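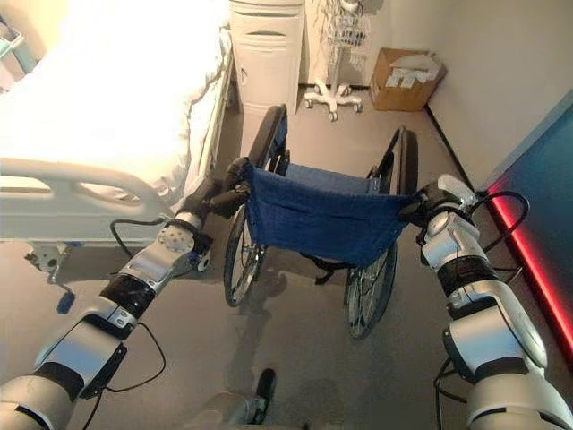 # Chapter 4: Tempering Chocolate for Shells

In the last chapter we learned how sugar behaves when it is heated. Now we pass to chocolate, which asks for less heat and more patience. A shell that is not well tempered looks gray after one night and does not come out of its mold.

At the confectionery school in Dorkatdale, the first lesson uses only 400 g of dark chocolate and one thermometer. We keep the same quantity in this chapter, so the student can repeat the work at home. Larger batches, as in the Burar workshop, are treated in Chapter 9.

## 4.1 What the cocoa butter does

Cocoa butter can become solid in several crystal forms. Only one of them gives the shine and the clean break which customers expect. When we melt, cool and warm again the chocolate, we help this form to grow and the others to disappear.

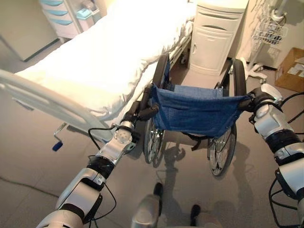
*Photo: Banton Picture Archive, no. 894*

Before you begin, read the full method in section 4.2 and prepare the molds. They must be clean and fully dry. Even 2 drops of water can make the chocolate thick and difficult to pour.

**Words to know:** temper, seed, bloom, shell.

The recipe for filled shells at the end of the chapter comes from the Bañuelos pastry shop. It needs a resting time of one night, so plan your lesson on two days.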